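Druris Robotics Club
About Us

Who we are

Druris is the student robotics club of the Nurden Technical School. We build and program robot cells for material handling: picking up parts and containers, moving them between stations, and putting them down where the next step expects them. We do not build combat robots or line followers. Students who want those are welcome to talk to us anyway, as the tools are the same.

The club was started by Junpei Onishi, who teaches controls at the school and still signs off on every safety check. It began with 2 students and a donated conveyor motor. Current membership is 57, divided into four working groups: gripping, vision, motion, and cell layout.

What we work on

Each school year is built around one task. The task is written in June, after the previous season has been reviewed, and it does not change once it has been published. This year's task is the transfer of open containers to and from a gravity roller rack.

Open containers were chosen for a practical reason. A box can be held from both sides, but a large round vessel is wider than the gripper can open, so it has to be held by its wall, with one finger inside and one outside. The contact area is small and the container tends to swing. The gripping group has logged 174 test picks so far and keeps the results in a shared table, with the finger pads, closing force, and approach angle for each attempt.

The rack side has its own problems. Rollers give no flat surface to set a container on, and anything round may settle at a different angle from the one it was released at. The motion group works on release height and speed. The vision group works on finding the opening of the container against a background of rollers and rails.

Gripping and rack work, current season: 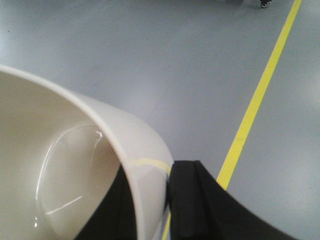
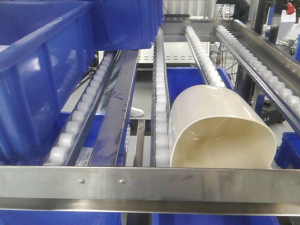
How the year runs

Fall is for training. New members learn to jog a robot by hand, set a tool center point, and write a simple pick-and-place program. They also learn the stop procedure, and they may not enter the cell until they have passed it.

Winter is for building and testing. Groups meet separately and share a weekly cell schedule – two hours per slot, no trading without a note in the log.

Spring is for the Matsuda Handling Challenge, a regional student event. A team of 7 represents the club. Scoring covers completed transfers, cycle time, and the written report. We have placed in the top half every year except our first, when the report was not submitted.

Equipment and support

Gondeck supplies the club with storage bins and spare rollers and lends us an engineer for the winter design review. The school provides the floor space, power, and compressed air. Members pay no fee. Safety glasses are provided, and closed shoes are required in the cell area.

Joining

Any enrolled student may join at the start of a term. No programming experience is needed for the gripping or cell layout groups. Vision applicants should be able to read and change a short Python script. Sign-up sheets are posted outside the controls lab.

Page last updated 2018-05-04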